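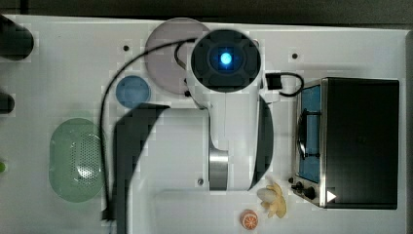
So what is a student robotics club supposed to do all semester if it isn't entering a competition?

Pick one boring household job and get an arm to do it over and over until it stops going wrong. Ours is clearing up a play kitchen. Thread, because a few of you asked how it's going!

We're calling the project Plirkitier (Mutua Laizer typed it into a form as a placeholder and now it's on everything, including the sign-up sheet, so it's staying). Six of us, two evenings a week, one arm, and a table covered in toy food and kitchen stuff.

The task sounds so easy. Somebody puts a few things out, the arm picks up one at a time and puts it where it belongs. Fruit goes in the colander. Lids get stacked on the side. The toaster oven stays put and the arm is supposed to keep well clear of it – we're strict on that one.

The toy banana is my enemy. It's the peeled kind with the peel spread out, so there are about five wrong ways to grab it and the software loves every one of them. The orange slice is a different problem, it's low and you have to come in almost flat to the table.

Parviz Safavi runs our data side and he's a stickler (I mean this kindly, Parviz, I know you read these). Every attempt gets logged, even the embarrassing ones. As of last night we're at 2,354 attempts since the fall. I would have guessed way fewer!

Out of the last 400 we had 137 clean ones. A clean one means right object, right place, no bumps and no human stepping in. Not great, but back in the fall we were so bad we didn't bother working out a number.

Biggest jump came from something really dull. We used to lay the table out the same way every time, and it got good at exactly that layout and hopeless at anything else. Now whoever is on setup has to move everything between runs. It got worse for two weeks and then it got a lot better.

Second biggest was lighting. Shadows from the arm were messing with the object detection, so we've started training on a whole mix of lighting instead of trying to get one perfect setup. Still plenty left to fix there.

New people keep asking if they need to know how to code. Nope! Two of our best operators had never written a line when they joined. You drive the arm by hand for over 10 hours before you touch any of the software anyway, and by then you have opinions.

Next up is lids. Open night is in February, come and move the banana somewhere mean.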